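Kanero (method)

Kanero is a method for training a two-armed household robot inside a simulated apartment. It was developed at the robotics laboratory in Lokudholm and belongs to the group of methods called imitation learning, in which a policy copies recorded movements. The name is also used for the set of recordings that was published together with the method.

Background

Earlier work in Lokudholm used one camera on the robot body. When an arm came near a door or a shelf, the gripper often covered the object in this single view, and the policy had to guess the last part of the movement. The predecessor, Harb, tried to solve this with a map of the room. It worked well for open floors but was slow near furniture.

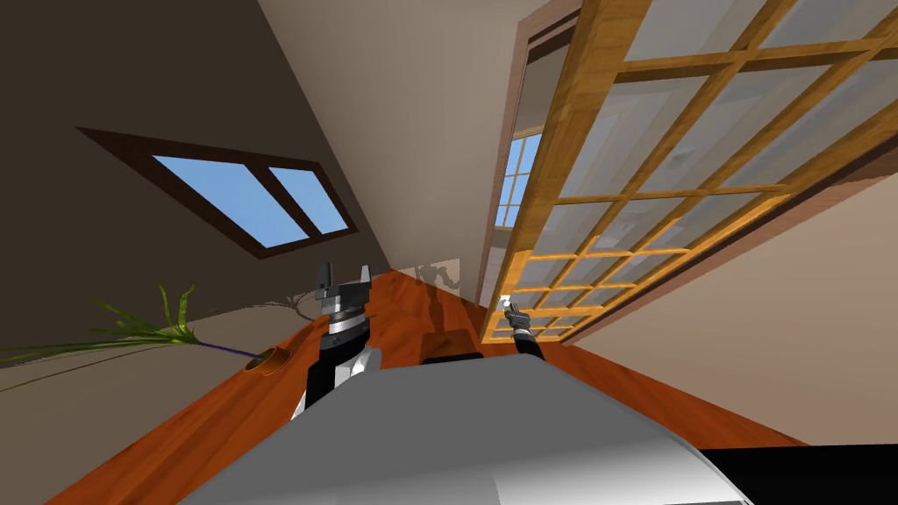

Kanero uses no map. The policy receives one view from the body and one view from each wrist, and it gives the next joint positions for both arms. The three views are processed separately in the first layers and are joined later. According to the authors, this order is important – when the views were joined at the start, the policy paid too little attention to the wrists.

Simulated rooms

All training takes place in Dirnetti, a simulator with furnished rooms. Light direction, wall color and the starting position of the robot are changed before each recording. Shadows are calculated with a simple and fast technique, so their borders can look like small stairs. The authors accepted this because a higher quality made the rendering much slower.

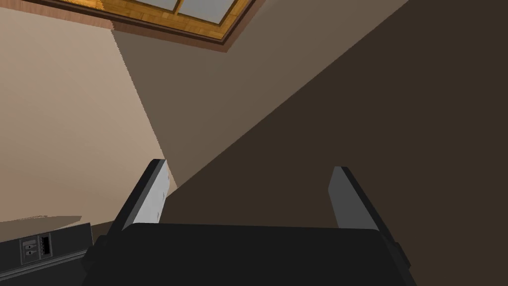
The published set contains 1,014 recordings. Of these, 647 were made for reaching tasks and 197 for tasks in which both arms must move at the same time. The rest are free movements without a goal, which are used only to train the image layers. Every recording keeps the joint positions and the state of both grippers with the same time stamps as the pictures.

Wrist views

The wrist views have a strong influence on the result. In a test with 178 new starting positions, the version without them failed more often in the final approach, while the first part of the movement was almost equal.
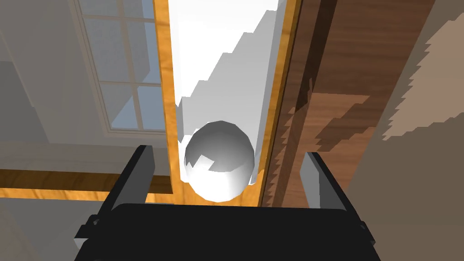

View over the open fingers of the right gripper, with a white sphere directly ahead.

A weak point is the large change of the picture when the wrist turns. Walls and ceilings can then fill most of the view and give little information on position. Kanero handles this with a learned weight for each view, which is calculated again at every step. If a wrist view shows mostly plain surfaces, its weight usually becomes low and the body view takes over.
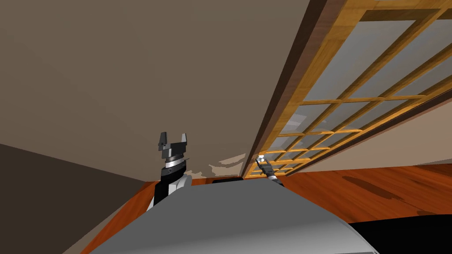
Limitations

The method was tested only in simulation. Glass is treated as a simple material in Dirnetti, and it is not known how the policy would react to real reflections. Contact forces are also not part of the input, so the policy can't feel if a finger touches a door frame. A later version with force values was announced, but its results are not published yet.

See also

Harb (mapping method)
Dirnetti
Imitation learning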